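**Ticket 400 - Finish on small drawer units stays tacky, drawers sticking in humid weather**
Product: Clekwood water-based wipe-on, satin
Status: Open, waiting on customer
Opened: 14 Jul 2020

**Customer message**

Hello there, and thank you in advance for reading all of this, as I know I tend to go on. I make small wooden drawer units in a shed behind the house in Heltirberg, mostly for people who want something to keep stamps or sewing bits in, and I have been using your wipe-on finish happily since March. The last batch has gone wrong on me. The fronts feel fine, but the runners and the sides of the drawer boxes still grab at my fingers after a good week of waiting, and one drawer has to be coaxed out with a wiggle and a bit of bad language.

What I've done so far:

- sanded to 400 between coats, same as always
- wiped on three thin coats, sides and runners included
- left everything with the drawers closed overnight, so they wouldn't get dusty
- tried paste wax on one runner, which helped for an afternoon

It has been terribly muggy, if that matters. The can is a newer one than I used in the spring, and I did wonder about that too.
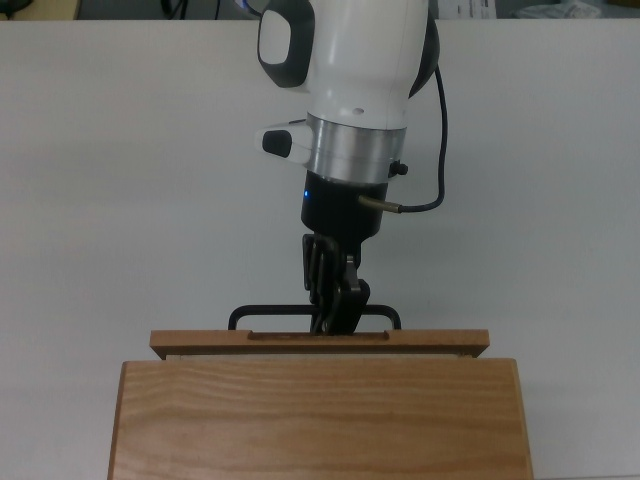
I should say that the handles go on last, after the finish, so they haven't had any part in it. The first person I asked about this (at the hardware counter, a very patient soul) thought I might have tightened the screws so much that the front was bowing, but I took one off completely and the drawer stuck just the same.

**Support reply**

Thank you for writing, and please don't worry about the length - a long message saves us both three short ones! I'm sorry the batch has let you down, especially when the earlier ones came out so nicely.

I have a strong suspicion about the overnight step. Water-based finish needs moving air to dry all the way through, and a closed drawer in muggy weather gives it almost none. The fronts are out in the room, so they harden on time. The sides and runners are shut up together in the dark, and the film stays soft for a long while. If two coated surfaces are touching, they can also stick to each other, and that would account for your wiggle.

Could you try this on one unit before doing anything to the rest?

1. Take the drawer all the way out and stand it on edge somewhere with a fan going, low speed is plenty.
2. Leave it two full days. If you have a dehumidifier, now is its moment.
3. Press a thumbnail into the finish on the inside of a runner. If it leaves a mark, give it another two days.
4. Once it's hard, rub the runners lightly with 400 paper, wipe off the dust, and slide the drawer in dry.

Please hold off on more wax for now. It's lovely stuff on a cured finish, but over a soft one it only seals in the trouble. 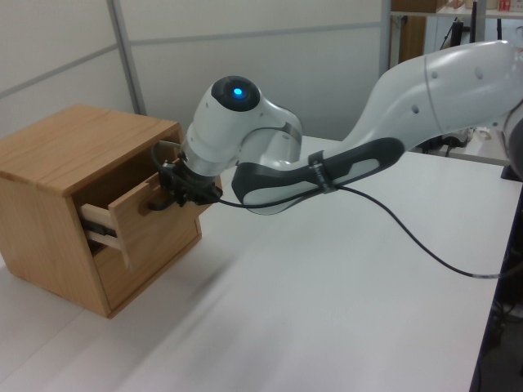 On the question of the can: would you be kind enough to look at the bottom and send me the batch number? It's stamped in small print beside the rim. We did have a report from a shop in Arumugam about a can that had frozen in transit and never dried properly afterward, and I'd like to rule that out for you. If yours has little grains in it that won't stir away, stop using it and we'll send a new one.

**Customer message**

Batch number is 105, with some letters after it that I have managed to cover in drips. No grains that I can see, and it stirs up smooth as cream.

I did as you said with the worst one. After two days by the fan I could still just mark it with my nail, so I gave it the extra two, and now it's hard! The drawer went back in with hardly any fuss. I'd call it nine-tenths better. There's still a slight catch in the last inch or so, toward the back. 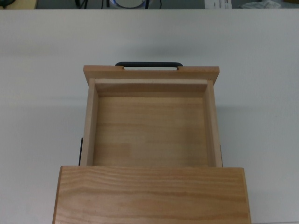 One more question while I have you. My neighbor over in Astis, who taught me most of this, never puts any finish on the runners at all. Is that simply an old habit, or should I be doing the same?

**Support reply**

Oh, I am pleased! Batch 105 is a good one, so you can keep using that can with an easy mind.

Your neighbor has it right, I'd say. We suggest leaving runners and the outsides of drawer boxes bare, or giving them one very thin coat at most. Three coats on each side of a snug fit uses up what little gap there was, and in July the wood is swelling on top of that. For the catch at the back, rub a pencil along the runner, slide the drawer in and out a few times, and look for where the graphite has been rubbed shiny or smeared. Take only that spot down, 200 paper first and then the 400, and stop as soon as it slides. It will loosen up more on its own when the heating comes on.

Once it's running freely, a little paste wax is welcome again.

I'll leave the ticket open while you work through the other units. Just reply to this same message when you've had a chance to check them, and do tell me how the pencil goes.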